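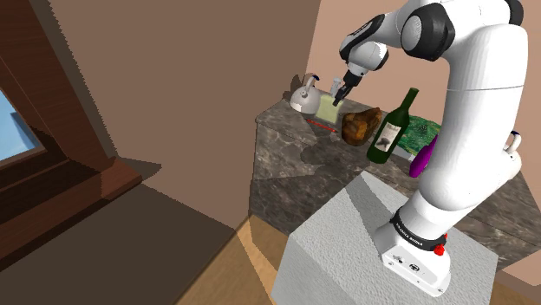

Dark marbled stone worktop

Worktops: is "lifetime sealed" stone worth the extra?

pebbledash_moor
Joined: January
Posts: 8

We're redoing the kitchen and I've got two quotes in front of me. The local yard wants 955 for a dark marbled stone, cut and fitted, seal it yourself. The Minberg showroom wants 1000 on top of their normal price for what they call lifetime sealing on much the same colour. The salesman was very keen that I sign before the end of the week, which put me off straight away.

Has anyone had the lifetime stuff for more than a year or two? I can't find a single review that doesn't read as if the shop wrote it.

draughty_hall
Whose lifetime? Ask them that. I asked at Dikel when we did ours and got a leaflet with four paragraphs of exclusions on the back. Lemon juice, red wine, hot pans, "abrasive contact" and any cleaner they don't sell. I don't know what they think people do in kitchens.

kettle_and_crumb
Bit harsh. We've had a factory-sealed top from Dikel for five years and it still beads water by the sink. I wipe it down with washing-up liquid and that's all it gets. I did pay over the odds, I'll grant you, but I haven't had to think about it since.

draughty_hall
Five years with plain washing-up liquid is about what I get from a bottle of sealer and an old T-shirt, if you count the one afternoon a year I spend on it. What did the extra buy you?

kettle_and_crumb
The afternoon!

Also I didn't have to shift everything off the worktop and eat toast in the front room while it cured. You can be as sniffy as you like but some of us have small children and a small kitchen.

ninebarrow
First thing I'd want to know is what the stone is. "Marbled" on a quote can mean marble, or granite with a bit of movement in it, or quartz with a pattern put in at the factory. If it's quartz you don't need to seal it at all and they're charging you 1000 for nothing. If it's real marble, no sealer on earth will stop vinegar etching it. Sealer slows down stains. Etching is a different problem and shops are very happy to let you mix up the two.

pebbledash_moor
The quote only says "Kumarasinghe Dark, 30mm". I rang to ask and was told it was "a premium natural surface". I asked if that meant marble and he said it was in the marble family.

draughty_hall
In the marble family. Dear me.

ninebarrow
Get a sample and put a few drops of lemon juice on it for ten minutes. A dull patch once it's wiped and dry means marble or something close to it. No mark and you're likely looking at granite or quartz. If they won't give you an offcut, I'd go elsewhere.

saltmarsh_jo
I'll disagree with most of this. We bought a dark top from the yard at Buren, no coating, and I wish we'd paid for the better finish. Every glass leaves a ring. Limescale shows up like chalk on a blackboard. I've sealed it twice and can't see any difference.

ninebarrow
Because limescale sits on top of the stone — sealer won't touch that, theirs or yours. That's dark worktops and hard water. You'd have exactly the same rings with the dear one.

saltmarsh_jo
So I was told afterwards. I'd still like to see them side by side before I believe it.

pebbledash_moor
Update, 2nd February. Got an offcut out of the showroom after asking three times. Lemon juice left a dull patch you can feel with a fingernail. Took it back in and was told the sample "hadn't had the lifetime treatment". I asked for one that had. They don't keep those.

draughty_hall
Well, there's your review.

kettle_and_crumb
All right, I wouldn't buy that one either. Mine's granite, for what it's worth. I went and dug out the invoice.

pebbledash_moor
Going to the yard tomorrow to ask what they've got in granite. I'll take a lemon.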